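Keep the short cables

Sep 29, 2020
By Teresa Sampaio

Every February I clear out the cable drawer, and every February I throw away the wrong things. This year it was a charging lead I needed 24 days later. The replacement cost me more than the drawer organizer did.

The usual advice is to get rid of any cable you haven't used in a year. I think that's bad advice. A USB cable takes up very little space, and plenty of older equipment still needs one. 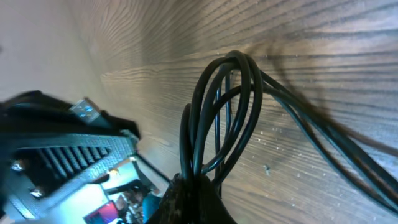 My rule now is to sort by how a cable is stored before asking whether it is useful. A loose cable gets tangled and then gets tossed. A thin black one gathered into loops, with a USB-A plug where you can get at it, can sit in a drawer for years and bother no one. I bought a pack of 50 fabric ties and have used 40 of them.

Yanti Lumenta, my neighbor in Monddale, disagrees. She keeps three cables and buys another when she has to. That works if you live near a store. I don't want to drive across town for something I already paid for once.

Coil them, tie them, and leave the drawer alone until something new has to go in.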